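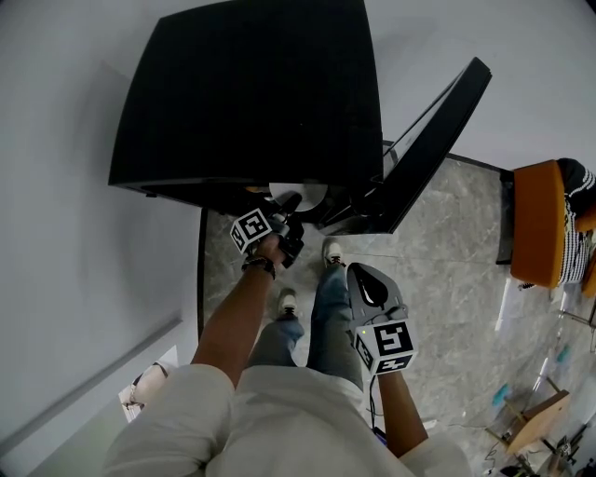
The big black machine with its side door open, by the orange seat

Pemau Shared Rooms, House Meeting
Minutes, Wednesday, 6:30 p.m.

Chair: Naomi Lyimo
Notes: Musyoka Koech
Present: both of the above, plus the downstairs studio, the two front offices and most of the Skinar sewing group (great to see so many of you!)

1. Last month's notes
Read and agreed. One fix: the hallway shelf went to the Skinar group, and the notes had it going to the front office. Musyoka will change it.

2. The black machine
We spent the longest on this one, and it was a really good talk. Everybody wants it to stay. Naomi reminded us that it came with the room when Pemau took over the lease, and the paperwork that should have come with it has never been found. She would love to see it get a proper home and a proper cleaning instead of sitting wherever it was last set down.

The side door came up first. It swings out a long way when it's open, and people coming through with their arms full need to watch for it. We agreed that the door gets closed whenever you finish with the machine, even if you plan to come back after lunch. Musyoka will make a small card that says so.

The flat top is going to be kept clear. It's a lovely big surface and we all use it as a shelf (Naomi included, by her own admission). From now on, no cups, no bags, no mail. A soft dry cloth is fine for the matte finish. The studio asked if we could use spray, and the answer for now is no, until we hear back from Wike, who are coming to look it over in June.

Wike quoted 195 dollars for the visit. That covers a check of the moving parts under the top panel and a general cleaning inside. The group was happy with the price. Agreed, with all in favor.

3. Moving the furniture
Lots of ideas here! The favorite was to bring the orange seat away from the machine and put it by the window, where a person can sit and read. It is easily the most cheerful thing in the room and it would look wonderful in the daylight. The black-and-white striped cloth goes with it. One of the sewing group offered to wash and press the cloth first, and we said yes very quickly.

The wooden table stays on the same side of the room for now. What we want is less stuff around the bottom of it. Cables get coiled and tied, and anything small on the floor goes into a box with a lid. Musyoka has a box at home that should do the job and will bring it in. If the teal thing on the tiles is yours, please pick it up before the cleaning day or it goes in the box too.

We also talked about swapping the table for a longer one from Asico. Naomi has seen it and likes it a lot, but it would cost 400 dollars delivered and we'd have to measure the doorway. Held over to the next meeting. Front office to measure.

4. The floor
The gray marble-pattern tiles got plenty of praise. Several people said they are the best thing about the room and that we should show them off more, so no rug. The rug idea is dropped, with thanks to the studio for offering theirs.

We'd like the tiles mopped with plain warm water and a little soap, and a brush run along the dark strip by the white wall, where dust likes to settle. Items sitting against that wall should be lifted and cleaned under, then put back or taken home.

5. Cleaning day
We'll do it all in one afternoon, starting at 2. Bring old clothes, shoes with a good grip, and a snack to share. The order of work is:
Furniture out from the walls
Floor swept and mopped
Machine dusted, top and sides
Seat and striped cloth to the window
Cables and small items boxed
Naomi is bringing lemonade. The sewing group is bringing something baked and won't say what, and we are already looking forward to it.

6. Keys
Spare key is back on the hook. Thank you to whoever found it.

7. Any other business
The front office asked for a second coat rack. Yes, if one turns up for free.
The studio would like the radio on during cleaning day. Agreed, and they get to choose the first station.

To do
Musyoka: card for the machine door, box with a lid, fix to last month's notes
Naomi: confirm the June visit with Wike, lemonade
Front office: measure the doorway
Skinar group: striped cloth

Meeting closed at 7:45 p.m. Next one is in the same room, same time, on the new furniture plan if we've moved it all by then.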